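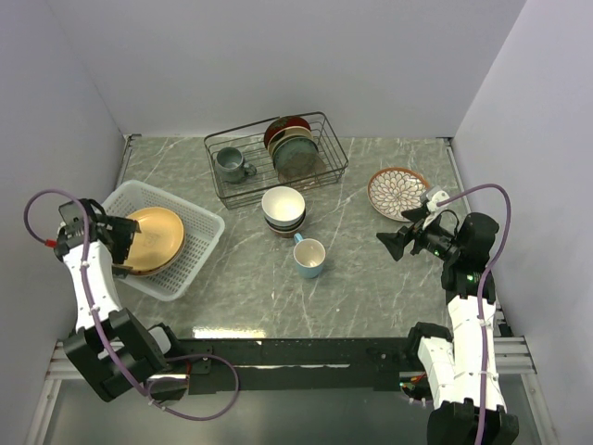 Section 7. Setting up your dish rack and sorting the basket

Okay, you've got the rack out of the box and the feet are on (if they aren't, go back to Section 6, I'll wait). Now we get to load it! I've used the Nerkcombe rack at home since May and I've settled into an order that works for me, so I'll give you mine and you can shuffle it around later.

Before you start

Put the rack toward the back of the counter, long side facing you. Leave yourself room in front for bowls and mugs, and put the basket off to one side. I like mine on the left. Anything too wide for the slots can go on the counter at the other end.

CAUTION: The rack is rated for 14 pounds, loaded. Cast iron goes somewhere else, please.

Loading the rack

1. Start with the plates. Stand them up at the right end, one behind another, all facing the same way. Dark red, cream, teal, whatever you own — the color order is up to you, but put the ones with the speckled glaze where you can see them, because they're pretty.

2. Give each plate a little wiggle. If it rocks, lift it and set it down again until the rim drops between two wires.

3. Mugs go at the left end. Turn the handle toward the plates so you've got something to grab.

4. Leave the middle open until the plates are where you want them. You'll be reaching through there a lot.

NOTE: Is your mug too tall to stand up under a low shelf? Lay it on its side. The wires will hold it fine.
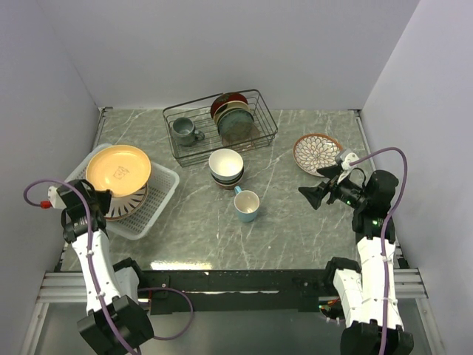
Ekaette Wike
Home setup writer, Lekach Kitchen Guides

Sorting the basket

The white basket that comes in the Dauda kit (part 381) is for carrying plates over from the table, and I wouldn't use it for storage. It has low walls and a grid of holes in the bottom, so crumbs fall right through. Shake it out over the sink once in a while!

5. Put the plates in flat, biggest at the bottom if you can manage it. I usually can't, and my big yellow one ends up on top of everything.

6. Take plates out one at a time, from the top. Hold the rim at the side, tip the plate up until it's nearly vertical, then lift it clear of the basket wall.

CAUTION: Don't drag a plate over the edge of the basket. Printed plates (the ones with a picture in the center) scratch more easily than you'd think, and the damage shows.

7. Carry it across to the rack and slide it in next to the others.

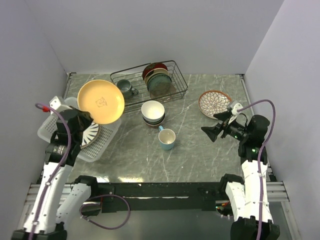 8. Go back for the next one and keep going until the basket is empty. If you run out of slots first, leave the rest where they are and come back once the first batch has been put away.

Bowls

9. Bowls stay out of the rack, at least in my kitchen. Stack them right side up on the counter in front, with the ones you use most on top. A mug can sit next to the stack if you're short on space.

NOTE: Let bowls dry for 30 minutes before you stack them. Skip this and they'll stick together, and you'll be standing there twisting them apart over breakfast (ask me how I know).

For the drip tray and the wall bracket from the Ondgate add-on pack, go to Section 8.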